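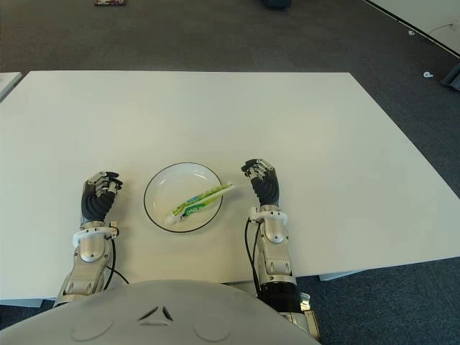 About Dekia

Dekia is an evening school for adults in Verkville. We teach sewing, clothing repair and alterations, along with a smaller set of courses in bookkeeping and written English for people who want to take in paid work. Classes run from September to June. Most students come after their jobs, so the first class of the evening starts at 5:45 p.m. and the last one ends at 9:30 p.m.

The school was started by Shalini Grewal and Sarita Semwal, who had worked together in the alterations department of a bridal store in Grullville. They taught the first course on borrowed machines in a rented room over a hardware store on Mill Street. It was a ten-week class in trouser and skirt hems, zippers and waistbands, and it is still on the schedule under the same name, Basic Alterations.

We moved to our present building on Chaudhary Street when the Mill Street lease ran out. It was a shoe warehouse before us. The freight elevator came with it and is now the main way in for anyone who can't use the front steps. Ring at the side door and the office will send it down.

What we teach

Basic Alterations is the course most people take first. You need no experience, but you should be able to thread a needle and read a tape measure. Students work on their own clothes from the second week on.

Repair covers darning, patching, replacing linings and fixing torn seams in coats and bags. Neelam Mathur teaches it by hand for the first half and by machine for the second. She asks students to bring wool socks with holes in them, and if you don't have any she has a box.

Pattern Drafting is a two-term course. You draft a bodice, a sleeve, a skirt and a pair of trousers to your own measurements, then sew each one in muslin. Students who finish both terms usually go on to the tailored jacket class, taught by Sarita.

Small Business Bookkeeping is taught by Noel Barredo. It deals with invoices, sales tax, mileage and what to keep in the shoebox. Noel also holds a drop-in hour in the spring when people are doing their tax returns.

English for Work is a reading and writing class with a good deal of time spent on emails and price quotes. Pallavi Pal runs it and places new students after a short conversation – there is no written test.

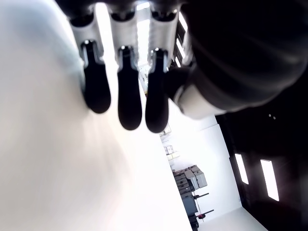
Page 7

How classes work

We cap every sewing class at 18 students. There is a machine for each student, plus two sergers and an industrial straight-stitch machine that you can use once Neelam has shown you how. Irons and pressing boards are shared. Please bring your own fabric scissors and mark them with your name, as we end every term with a drawer full of identical orange-handled ones.

Fabric for the first project in each course is included in the fee. After that students buy their own. We keep a remnant shelf near the office where pieces are sold by weight, and whatever is in the bin under it is free.

If you miss a class, you can make it up in another section of the same course during the same term. Tell the office ahead of time so that we don't overfill a room. We can't carry missed classes over to the next term.

Fees and help with fees

Fees are listed on the course pages and can be paid in three parts. We set aside places in every course at half fee for people who are out of work or on a low income. The form is one page long, and Pallavi reads all of them. You don't need to send pay stubs or a letter from anyone.

We are a nonprofit. Course fees cover most of what we spend, and the rest comes from a city adult education grant and from the repair counter, where students in the advanced classes mend clothes for the public under a teacher's eye. The repair counter took in 400 garments last year. The most common job was coat zippers, followed by jeans worn through at the inner thigh.

Where our students go

Many come to learn to fix their own clothes and leave when they can. Others have opened alteration businesses at home or found jobs with dry cleaners, theater companies and uniform suppliers in Verkville and Grullville. We don't run a placement service, but the board outside the office carries job notices, and employers are welcome to send us one to put up. Notices come down after a month.

Visiting and contact

You can sit in on one class before you sign up. Call the office at extension 2065 or stop by between 4 p.m. and 8 p.m. during term. Street parking on Chaudhary Street is free after 6 p.m., and the bus stops at the corner by the pharmacy.

Registration for the fall term opens in August. Pattern Drafting fills first.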